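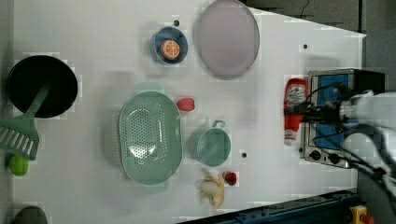 Perguntas frequentes: reporte de derivados ao repositório de transações

Última atualização: 18 de novembro de 2021

Quem tem de reportar?
Todas as contrapartes financeiras e não financeiras que celebrem contratos de derivados, em bolsa ou fora dela. As pessoas singulares que não exerçam atividade económica estão excluídas. Se a sua empresa só contrata um swap de taxa de juro com o banco para cobrir um empréstimo, também está abrangida.

O banco não faz isso por mim?
Depende. No caso das contrapartes não financeiras abaixo do limiar de compensação, o banco é responsável pelo reporte dos contratos fora de bolsa celebrados entre ambos. A empresa continua obrigada a fornecer-lhe os dados que ele não possa razoavelmente conhecer e a manter o código LEI válido. Nos derivados negociados em bolsa, a obrigação mantém-se do lado do cliente, salvo delegação.

Posso delegar o reporte na Hamholm?
Sim. O contrato de delegação tem de estar assinado antes da primeira submissão. A minuta pode ser pedida a Sadia Lashari, da equipa de adesões. Quando a obrigação é sua, a delegação não transfere a responsabilidade perante o supervisor.

Qual é o prazo?
O dia útil seguinte à celebração, modificação ou cessação do contrato. Os ficheiros recebidos no portal Trelo até às 17 horas seguem no próprio dia. Os que chegam depois dessa hora entram no primeiro lote do dia útil seguinte e podem já estar fora de prazo.

Que formatos são aceites?
CSV e XML. O modelo CSV tem 145 colunas, mas muitas ficam vazias consoante a classe de ativo. Não altere a ordem nem os cabeçalhos. Os modelos anteriores a setembro deixaram de ser aceites.

O meu ficheiro foi rejeitado. E agora?
Consulte o relatório de validação no Trelo, separador "Respostas". As causas mais frequentes são:
LEI caducado de uma das contrapartes
UTI diferente do usado pela outra parte
data de vencimento anterior à data de celebração
Corrija apenas as linhas rejeitadas e volte a submetê-las. Reenviar o ficheiro completo gera duplicados.

Quem gera o UTI?
As partes podem acordar entre si. Na falta de acordo, aplica-se a sequência prevista nas normas técnicas. Se a Hamholm o gerar por si, o código aparece no Trelo logo após a aceitação da operação e deve ser comunicado à contraparte.

Quanto custa?
A adesão anual é de 1.855 euros, mais IVA, e inclui até 44 contratos em aberto. Acima desse número aplica-se a tabela por escalões, disponível no portal.

Durante quanto tempo devo guardar os registos?
Pelo menos cinco anos após a cessação do contrato. Os relatórios do Trelo podem ser exportados a qualquer momento, mesmo depois de terminada a adesão, mediante pedido escrito.

Com quem falo?
Questões técnicas sobre ficheiros: Ovidiu Hodoroagă
Contratos e faturação: Nkechi Balogun
Os pedidos feitos pelo formulário do portal têm prioridade sobre os enviados por correio eletrónico.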